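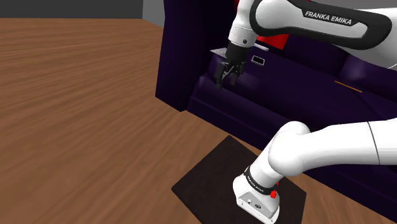 Simulierte Zelle »Reltine« mit Franka-Emika-Arm, Greifer über dem Sitzpolster.

Häufige Fragen zur Zelle Reltine

Diese Seite richtet sich an alle, die die Simulationszelle einrichten oder nach einem Update wieder in Gang bringen. Fragen zur Rechteverwaltung stehen auf der Seite zu Bilyk.

Welche Dateien brauche ich für den Start?
Die Zellendatei, das Armmodell und den Objektsatz Girov. Alle drei müssen aus demselben Stand stammen. Wer nur die Zellendatei aktualisiert, bekommt beim Laden meist eine Warnung zu fehlenden Gelenkgrenzen.

In welcher Reihenfolge wird geladen?
Boden und Wand, Sofa, Matte, Arm, zuletzt die Kleinteile. Werden die Kleinteile vor dem Sofa geladen, fallen sie auf den Boden und müssen einzeln zurückgesetzt werden.

Wie lange dauert das Einschwingen?
Nach dem Laden laufen 600 Simulationsschritte ohne Armbewegung. Erst danach wird der Ausgangszustand gespeichert. Bei flachen Objekten wie der Karte bitte nicht abkürzen.

Der Arm zuckt beim ersten Befehl. Was ist falsch?
In den meisten Fällen stimmt die gespeicherte Gelenkstellung nicht mit dem ersten Sollwert überein. Ausgangsstellung neu anfahren, speichern, Zelle neu laden. Bleibt das Zucken, die Dämpfung mit der Vorgabedatei vergleichen. Von Hand geänderte Werte werden beim Update nicht überschrieben.

Wie prüfe ich die Position der Matte?
Den Greifer mit senkrecht nach unten zeigenden Fingern über die Matte fahren und knapp oberhalb der Fläche anhalten. Der Greifer bleibt dabei leer. Die Matte darf schräg zum Sofa liegen, der Winkel ist in der Zellendatei hinterlegt. Maßgeblich ist der Mattenmittelpunkt.
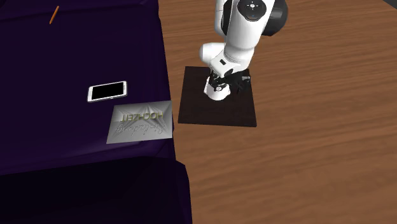
Leerer Greifer über der Matte; links auf der violetten Fläche Stift, Smartphone und Karte.

Die Karte ragt über die Kante. Muss ich sie verschieben?
Nein, solange sie nach dem Einschwingen liegen bleibt. Ein kleiner Überstand ist zulässig. Rutscht sie ab, den Reibwert der Sitzfläche prüfen und nicht die Startposition ändern.

Die Schrift auf der Karte steht auf dem Kopf und ist gespiegelt. Ist die Textur defekt?
Die Drehung hängt von der Lage der Karte und vom Blickwinkel ab. Die Spiegelung des Schriftzugs »HOCHZEIT« ist ein Darstellungsfehler der Textur. Auf die Kollisionsform hat er keinen Einfluss. Wer Schrift auswertet, muss die Textur vorher korrigieren.

Der Greifer dringt in das Polster ein. Was tun?
Lauf anhalten und den Arm auf die Ausgangsstellung zurücksetzen. Dann prüfen, ob die Kollisionsform des Sofas geladen ist. Sie liegt in einer eigenen Datei und fehlt nach unvollständigen Kopien häufig. Das sichtbare Modell allein bietet keinen Widerstand.

Wie oft wird die Zelle gewartet?
Jeden Donnerstag läuft die Prüfroutine mit 60 Durchgängen. Während der Prüfung ist die Zelle gesperrt. Abweichungen landen im Protokoll unter Clitasitz. Bis zu 18 Einträge bleiben dort stehen, ältere werden archiviert.

Was bedeutet Meldung 1.935?
Das Armmodell und die Greiferdatei haben verschiedene Versionsstände. Beide neu holen und die Zelle vollständig neu starten. Ein Zurücksetzen im laufenden Betrieb reicht nicht.

Kann ich eigene Objekte ergänzen?
Ja, in einer Kopie des Objektsatzes. Masse, Reibwert und Kollisionsform sind Pflichtangaben. Der Originalsatz ist seit Mai schreibgeschützt.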